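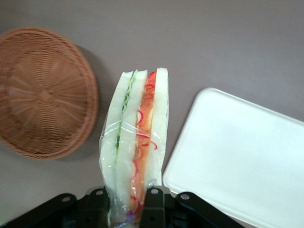
Figure 2. Wrist camera view: a wrapped sandwich held upright between the gripper fingers, with a woven basket and a white tray on the table.

3.2 Collection of demonstrations

All demonstrations for the food handling task were recorded at the Skodholm site in October, on a fixed table with two arms. The operator controlled both arms remotely through a pair of hand controllers and had access to the wrist views and one view of the whole table. No motion was scripted. The operator was told which item to move and where it should be placed, and the choice of approach, grip and path was left open.

The protocol called for 200 demonstrations, divided between two operators. Each operator first completed a practice period, and nothing recorded during practice was used for training. An episode began when the operator pressed the start pedal and ended when the item had been released and the arm had moved clear of it. Episodes in which the operator dropped an item and picked it up again were kept and marked with a separate label. Episodes stopped by a safety fault were deleted and repeated.

Wrapped food was included because it is difficult to hold by remote control. Film can slip against the fingers, and a soft filling gives way before the operator has any clear sign that the grip is too tight. The controllers used in this study return no force to the hand. Operators therefore had to judge grip from the cameras alone, and the wrist view (Figure 2) was the one they reported using most during the final closing of the fingers. Closing speed was limited in software to the same value for both operators.

Other goods were left on the table during recording. Bottles, boxed cookies, candy bars and packaged snacks shared the surface with the tray and baskets, so that the policy would not be trained on a bare background. Their positions were changed between blocks of episodes but not within a block.
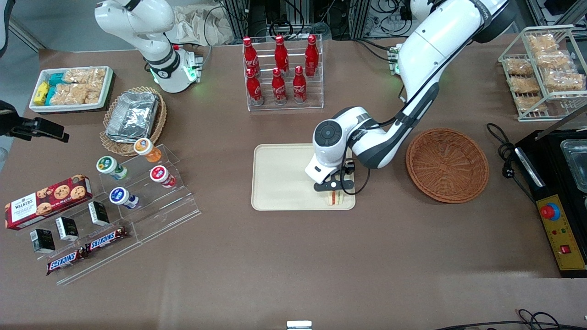

Kaede Kubo, commenting on a draft of this section, questioned whether remote control was the right way to teach the task at all. In Kubo's view, guiding the arm by hand would have given the operator a direct sense of contact, and the hesitation found near the moment of grasp in many episodes might be a product of the controllers. "The robot will learn the pause along with the grip," Kubo wrote, and asked that the pauses be reported.

We accept the second point and have added pause length to the episode records. On the first, hand guiding was tried at Rimwood before this study began. The operator's arms and body blocked the cameras for much of each episode, and two-arm tasks required a second person. Remote control was kept for these reasons. A direct comparison of the two methods on wrapped items has not been made and remains outside the scope of this paper.

Episode labels were checked by Estela Zapata, who took no part in the recording. Disagreements with the operator's own label were settled by viewing the episode again from all cameras.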